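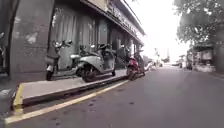 Street parking and pavements: what changes in March

The new parking rules for the shopping streets in Tasonby start in March. Notices have gone up at both ends of the main road, but several readers have written in to ask what they mean in practice, so the main points are set out below. The full text is at the ward office and can be read there from 8 in the morning.

The rules cover 17 streets. Most of them are in the old market quarter, with a few on the hill side near the Sisov building. If your street is not on the list, nothing changes for you this year.

Shops and deliveries

Shops may still take deliveries at the kerb, but only before 10 in the morning and after 7 in the evening. Goods should go straight inside. Crates and sacks left on the pavement overnight will be treated as rubbish and taken away, and the shop will have to pay to get them back.

Awnings and folding tables are allowed as before if they leave two metres clear for people walking. The two metres are measured from the kerb edge. Cù, the noodle shop on the corner by the post office, has already moved its outside tables round to the side lane and says trade has held up.

Anyone who rents out the front of their shop to a stall should tell the ward office. There is no charge for this. The form is one page and needs the name of the stallholder and the hours they trade.

Motorbikes

This was the part that drew most of the letters. Motorbikes may be parked on the pavement only where it is wide enough, in a single row along the building side. They must not stand on the grooved paving, which blind and partly sighted people follow with a cane or underfoot. Engines should be off and the bike pushed from the kerb to its place.

Thu Khương, who has run the key-cutting shop for many years, asked whether customers stopping for five minutes would be fined. They will get a warning the first time. A second warning within the same month counts as a fine.

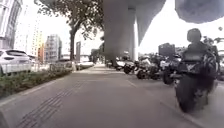 The new bike park

A covered bike park is opening behind the Brutari furniture showroom, with 129 spaces. The entrance is from the back lane, past the water tank. It is free for the first two hours, and people who work in the quarter can ask for a monthly ticket. You will need your registration papers and a note from your employer, or your shop licence if you work for yourself.

Gates open at 6 in the morning and close at 10 at night. Bikes left after closing can be collected the next day. Helmets are left at your own risk, as there are no lockers yet. The ward has asked for some and is waiting for a price.

Questions and complaints

Lộc Đặng is taking questions at the ward office every weekday afternoon between 2 and 4. Please bring your letter or fine notice with you. If you would like to report a blocked ramp or a broken slab, give the nearest house number and say which side of the street it is on. Reports can also be left in the box by the door when the office is shut.

Next issue: drain clearing dates and the water meter readings for the hill side.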